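Two months with the Vollau countertop cookbook stand

I bought the Vollau stand back in December, meaning it as a present for my brother-in-law Wayne, and then (I'm a little ashamed of this) I opened the box to check it over and never gave it to him. He got socks. The stand has lived on my counter ever since the spring cleanup, and I'm very fond of it!

It holds a heavy book wide open, even my old baking book, which is a real brick. The page clips are gentle, the back leg has two positions, and it folds flat when company comes. I paid 38 dollars, and I'd pay it again -- though my friend Veronika got hers cheaper, and she does like to mention it.

Where you put it matters more than I expected. My kitchen is short on counter, so it has to share space with everything else, and a microwave door that swings out to the left needs more elbow room than you'd think.

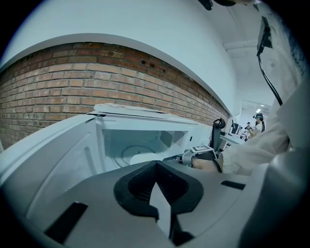
What I'd change

The clips are a bit stiff for sore fingers on a cold morning, and the rubber feet pick up flour like you wouldn't believe. A quick wipe takes care of it. I also wish the lip were deeper, as my thin church pamphlets slide right out.

Four stars from me, and I've ordered another one for Wayne.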